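Istodia Backup 3: a month with a very polite nag

By Luzius Sutter
April 2018
Last updated: two months after first publication, prices checked

I have lost a hard drive precisely once, in the middle of doing my tax, and have been easy prey for backup software ever since. Istodia costs $50 a year for one computer and $70 for as many as you can find in the cupboard. There's a 30-day trial, which doesn't want a credit card, and I used every day of it.

Setup is painless. You point it at your folders, choose a colour for the little tray icon (I had no idea I'd been missing this) and go to bed. My first backup was 800 GB and took the better part of a week, during which the rest of the household had views about our internet connection.

After that it mostly minds its own business. Changed files go up overnight, old versions are kept for 30 days, and the log is written in something close to English. I deleted a folder of invoices on purpose and had it back before the kettle boiled, with the dates intact.
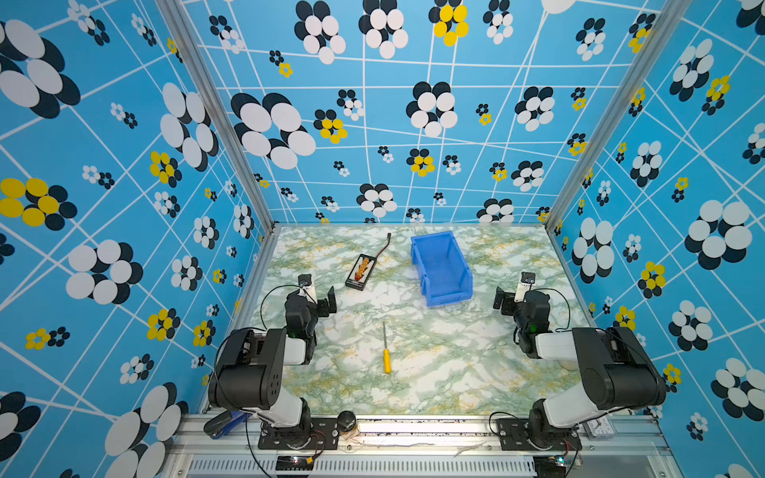
Polyxeni Karagiannis had a rougher time of it and wrote to tell me so. Her restore stalled twice on a big video folder, and support told her to organise it into smaller ones, advice she described as "what my mother would have said, for free". I tried the same with my own videos and got through on the second go.

My other gripe is the reminders. Unplug your external drive and Istodia is sorry to bother you. It is sorry again at lunch. The off switch exists – under Advanced, then Behaviour, then a tick box labelled "Courtesy".

I paid the $50. If you've got a houseful of laptops, pay the $70 and put someone else's email address in for the reminders.

14 comments | 37 shares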